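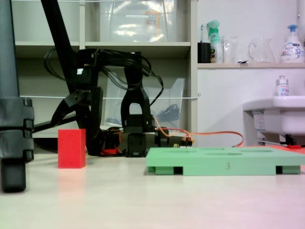
Section 4: Running the table-top arm at an open day

This section covers the Sasar arm when it is shown to visitors. For first assembly and motor numbering, see Section 2. Read the cautions before switching on, even if you have run the arm before.

4.1 Before the doors open

1. Put the table against the wall or shelving, so that visitors can only stand on three sides.
2. Stand the arm at the back of the table, in the middle. Leave the front half of the table clear apart from the block and the tray.
3. Run the wires along the back of the table, behind the tray. Do not let them hang over the front edge.
4. Check that the cable bundle can move freely over the top of the arm. Lift the arm by hand through its full reach with the power off. If the cables pull tight at any point, loosen the tie nearest the base and try again.
5. Set the red block upright to the left of the arm, and the green tray to the right.
6. Plug in the 12 volt supply. Leave the switch off.

Caution: The inside edge of the gripper jaw is toothed. Keep fingers away from it whenever the supply is plugged in.

4.2 Starting up

1. Rest the arm in its folded position.
2. Switch on and wait for the Relex control program to list all the motors.
3. Choose "Home". The arm rises slowly and stops above the table.
4. Set the speed to 300. The top setting is 1000 and must not be used with visitors present.
5. Run the pick-and-place routine once with nobody at the table.

Note: If a motor is missing from the list, switch off and push its plug home at the connector block. Error 44 means the same fault on the gripper line.

4.3 During the demonstration

Two people are needed. One talks to visitors and the other stays within reach of the switch. Swap over every half hour or so.

1. Ask visitors to stand behind the floor tape.
2. Say aloud that the arm is going to move, then press "Run".
3. Let the routine finish before answering questions at the table.
4. If the block falls over, press "Pause" before you stand it up again.

Visitors may use the hand controller one at a time. Children need an adult beside them. Hortensia Taipe keeps the controller between turns.

Caution: "Pause" holds the arm in place with the motors on. To let the arm go slack, support it with one hand and switch off.

4.4 Closing down

1. Choose "Fold" and wait until the arm is at rest.
2. Switch off, then unplug the supply.
3. Write any faults in the log for Octavio Ticona.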